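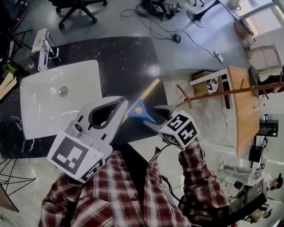 Prudness: membership renewal export, data card and readme

Version 2 of the export, dated 19th March. It replaces the October version. Please do not mix the two, as the member key is different.

What is in it

Prudness is a small tool for clubs and associations that keep their member list in Jikum and want to study who renews and who does not. This package contains the code of the tool and one anonymized table from clubs that agreed to share their records. There are 342 rows, one row for each membership, and 75 of them are lapsed. Family memberships are one row, even if several people use them.

Columns

member_key: random text, no meaning outside this file
level: single, family, student or honorary
joined_year: four digits
last_renewal: year and month only, the day was removed
reminders_sent: whole number, can be zero
paid_by: card, transfer, cash or unknown
status: active, lapsed or paused

An empty cell means that the club did not record the value. It does not mean zero. In the first version we wrote zero in both cases, and I am sorry for the confusion it made.

How to load it

Unpack the archive in any folder and run prudness load members.csv. The tool checks the column names and stops at the first wrong one. If your spreadsheet program saved the file with semicolons, add --sep ";" to the command. The dates must stay as text. Some programs change 2-digit months into something else when you open the file, so it is better to load it first and look at it later.

Known problems

The status "paused" is used by one club only, and in this club it can also mean that the member moved away. I left it as it was written.

The column reminders_sent counts only e-mails. Letters and phone calls are not in Jikum. For 179 rows the column paid_by is unknown, so I would not build any conclusion on the payment method.

Honorary members do not renew. They are always active and they should be taken out before you calculate a renewal rate. The command prudness rate does this by default, the command prudness table does not.
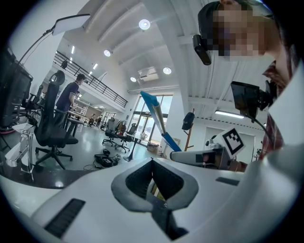 Assunta Leone wrote after testing the first version that her renewal rate came out too high, and she asked if student members who change to the single level are counted as renewed or as new. In this version they are counted as renewed, if the key is the same. When the club made a new record for them, the tool cannot know it, and they appear as one lapsed and one new.

The option --merge-level was added after her message. It is still slow with large lists.

Not included

Names, addresses, e-mails, birth dates and amounts paid. Please do not ask for them, also not for research. The import script for Gorkier is in a separate package and it is not finished.

Changes are welcome as patches. Please write one change in one patch and say which command it touches.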